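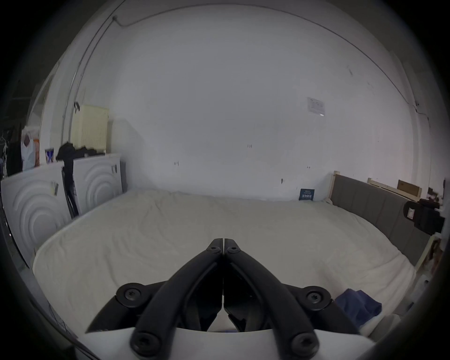 A bed with a white fitted sheet.

About Us

Fengate Preserves makes chutneys, pickles, fruit butters and a few sauces in a small kitchen in Drunmont. We sell them from our own counter, by mail, and through grocers and cheese shops in the area.

How we started

The business was started by Isauro Bermúdez, who had cooked in restaurants for most of his working life and wanted to stop working nights. His first product was a green tomato chutney made from a neighbor's end-of-season crop. He sold it from a folding table at the Stastport market, along with a pickled onion that we still make and a plum ketchup that we don't. The ketchup separated in the bottle and we never fixed it to our satisfaction.

After two seasons at the market he rented the back half of a former bakery on Zepeda Street. The bakery had left behind a floor drain, a good sink and a walk-in cooler, and those were the main reasons for taking it. We now have the whole building. The counter is in front where the bread shelves used to be, and the kitchen takes up the rest.

What we make

The year-round list is short: green tomato chutney, pickled red onions, apple butter, pear and mustard relish, and a hot pepper sauce in two strengths. Everything else depends on what the growers bring us. Rhubarb comes first, then cherries, then more cucumbers than we would like. September is our busiest month, with tomatoes, peppers and the early apples all arriving together, and the kitchen runs from 6 a.m. until the last batch is in jars.

Last year we filled 2,633 jars of green tomato chutney and 1,997 jars of apple butter. The chutney sold out before spring. This year we plan to make 4,000 jars of it, which is as many as our shelves will hold.

How we cook

We cook in open kettles, in batches small enough for one person to stir. Fruit is washed and cut by hand, apart from the apples, which go through a crank peeler. We use cider vinegar, cane sugar, salt and whole spices that we toast and grind ourselves. We don't use added pectin. Our apple butter is set only by long cooking, so it is darker and less sweet than most, and some people find it too sharp on toast. It is good with pork and with aged cheddar.

Every batch is tested for acidity before it is jarred, and the batch number is written on the lid. If you have a question about a jar, please have that number handy when you call.

Where the produce comes from

Most of our fruit and vegetables come from 4 farms within an hour's drive. We agree on a price with them in winter and we take the split, small and oddly shaped produce along with the good. It all gets chopped anyway. Citrus, ginger and spices are bought through a wholesaler in Stastport.

We also buy from home gardeners when we can. If you have a tree or a patch with more on it than you can use, call before you pick. We need at least one full crate of a single kind, it has to be unsprayed, and we can't take windfalls.

Visiting the counter

The counter opens at 10 a.m. and closes at 4 p.m. There is usually something open to taste. Clean Fengate jars can be returned for a small credit, with or without lids. Parking is on the street, or behind the building after the delivery trucks have gone.

Shops and restaurants

We supply cases of twelve to shops and gallon tubs to restaurants. Orders placed by noon go out the next working day. Ask for Isauro, or leave a message with whoever picks up, and he will call back once the kettles are off.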